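Simulated kitchen tasks: what should we agree before recording grasps?

Posted in Robot Arms and Grippers

Hanneke Verbruggen
We're writing a short set of rules for our simulated kitchen scenes, so that everyone records mug pick-ups the same way. At the moment one person counts a grasp as good when the fingers close, and another waits for a lift. We also disagree on where the fingers should go. My draft says one finger inside the mug and one outside, with the wall between them, and the wrist view checked before closing. 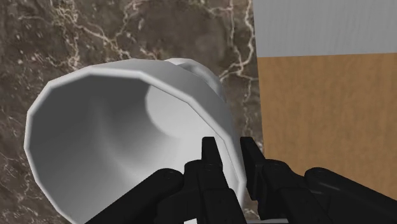 Replies

Tsikata
Your draft is fine as far as it goes. I would add these:

Write down what counts as success before you record anything. Ours is a lift clear of the counter, held for 2 seconds. Fingers closing on their own doesn't count.

Keep both views for every attempt, the wrist one and the one from the room. The wrist view tells you where the fingers are against the rim. You need the other to judge the arm and whatever else is on the worktop. A Franka reaching over a long counter with a bread loaf, an apple and a sponge along it has plenty to knock into on the way back. 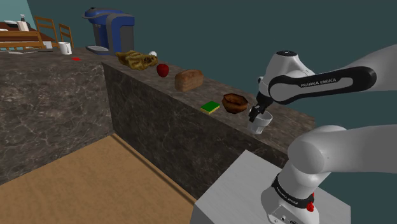
Set a rule for that too. We fail the attempt if anything other than the target is moved, even when the mug itself is fine. Keep the failures in a separate folder with the reason in the file name. We lost over 90 of them once by deleting as we went, and then couldn't say what had gone wrong.

Grumberg
just pick a speed limit and stick to it. we use 25 per cent near the counter

Kakis
Agree with Tsikata on the folder. One more thing: a pass in simulation shouldn't be written up as a safety check for a real cell. Put that on the first page of your rules. The real arm needs its own risk assessment, done on site with the actual gripper fitted. We also have a second person look over 30 attempts every Friday, chosen at random.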